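When the Grip Lets Go: Tracking Down Dropped Housings in a Two-Handed Sorting Task
Student project report, Robotics and Assembly module
Najwa Haddad
Sunday, January 11, 2026

Background

My project was meant to be about speed. The plan was to get our humanoid, which everyone on the course calls Nasari, to lift black plastic housings out of the yellow fixture and put them away, and then to shave seconds off each move. In week two it dropped one. Then it dropped another, and by the end of that session I had a new project (and a far more interesting one!).

The housings are awkward things to hold. They are long, rounded and hollow with a raised inner rim, so there is no flat face to pinch. Our grasp planner, Markance, likes to put a fingertip on the inside wall and press outwards or sideways, depending on how the part is sitting. When it works it looks lovely. When it doesn't, the part swings round on the fingertip and goes down on the carpet. 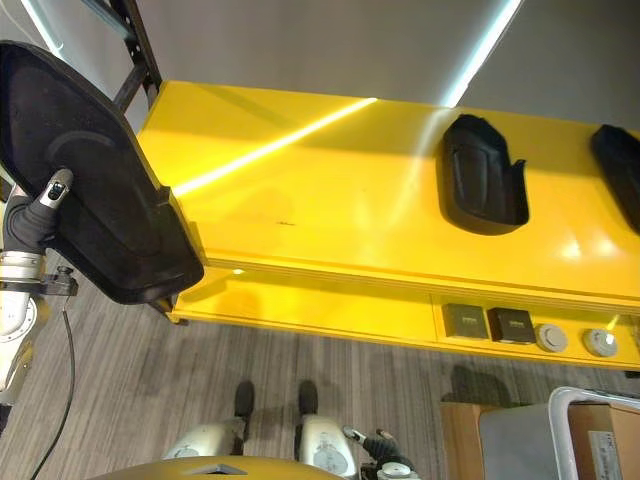 Figure 1. Left hand holding a housing by its inside wall, over the fixture.

What went wrong

I ran 48 lifts with the original settings and had 14 drops. I had expected them to be spread through the whole movement, but nearly all of them came in the same short stretch, just after the part had cleared the fixture and the wrist began to turn. The lift itself was fine. The hand's own report was fine too, and that was the worrying bit: in 2 of the drops the controller went on saying "part held" until the arm had finished its path, and the open hand then politely "released" nothing at all over the bin.

That second point is the one I'd call a safety matter. A dropped housing is light and lands on carpet, so no harm done. But a robot that believes it is holding something will carry on moving as if it is, and a person bending down to pick up the part would be leaning straight into the path of the arm. I stopped the runs at that stage and spoke to my supervisor. We agreed that I would stay behind the floor line with the stop button in my hand, and that nothing gets picked up until the arms are parked.

Finding the cause

My first guess was the glove fabric slipping over the hand. I spent a whole afternoon on that and was wrong. My second guess was the fingertips being too smooth, and I was wrong again, though cleaning them did help a little.

The real cause was in the log, and I am still slightly thrilled that I spotted it. The grip check read the fingertip force once, at the moment of closing, and stored that reading. It was never read again. As the wrist turned, the weight of the housing moved away from the fingertip and the real force fell, while the stored number stayed exactly where it was. The planner had no reason to squeeze harder, so it didn't.
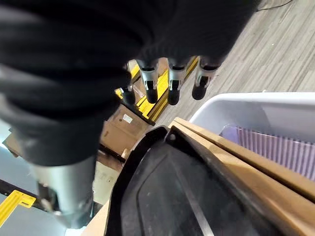 Page 7

The fix

I changed two things. The force is now read all the way through the move, and if it falls below the limit the arm stops where it is and waits for me. I also slowed the wrist turn by half for the first part of the path. The slower turn is a bit of a cheat and I would like to take it out again one day, but it gave the new check time to react.

Getting the continuous reading to work was fiddly. My first version stopped the arm for every tiny wobble, and one run halted so often that I gave up and went for lunch. I ended up smoothing the signal and logging 3000 readings from good lifts to find a sensible limit.

Results and what is left to do

With both changes in, I repeated the full set of lifts and had no silent drops. A few parts still slipped, but each time the arm stopped and said so. I was so pleased by the first one of these that I saved the log under its own name.

Still open:
Test with the right hand, which I haven't touched yet.
Try a grasp with the thumb outside the rim and the fingers inside.
Put the wrist back to full speed and see what breaks.
Write up the parked-arms rule properly for the next group, who start in June.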